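Plevel repair morning is back, and it's got a bigger room
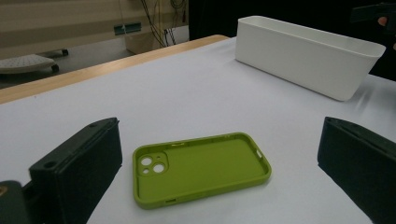
So when does it start again? The first one is on October 11, 2023, from ten until one, in the long room behind the Bekville Road chapel.

I've been going to these since July and I'm so pleased they've found a proper home. The old spot above the bakery was lovely (the smell!) but you couldn't get a pushchair up the stairs, and by eleven o'clock the queue for the sewing table was halfway down to the street. The chapel was built in 1827 and has been chilly ever since, so do bring a jumper.

Malcolm Mapplebeck is running the electrical bench again. He told me he'd had 56 items through his hands over the summer, mostly toasters and lamps, and one accordion that he passed straight on to somebody else. He'd like people to bring the plug and lead along with whatever's broken – you'd be amazed how many kettles turn up without their bases.

New this time is a swap table for phone cases, chargers, earphones and all those odd bits that sit in a drawer after you've changed your handset. Drop off what you don't need, take what fits. I've got a whole carrier bag ready to go and I fully expect to come home with another one.

Bike repairs are staying over at Cindidell for now, as the chapel floor has only just been redone. The Bratu café next door will be doing tea and cheese scones, and there's parking for 44 cars round the back, though the gate shuts at half past one sharp. I found that out the hard way in the summer, at a different car park, and it was a long walk home with a mended hoover.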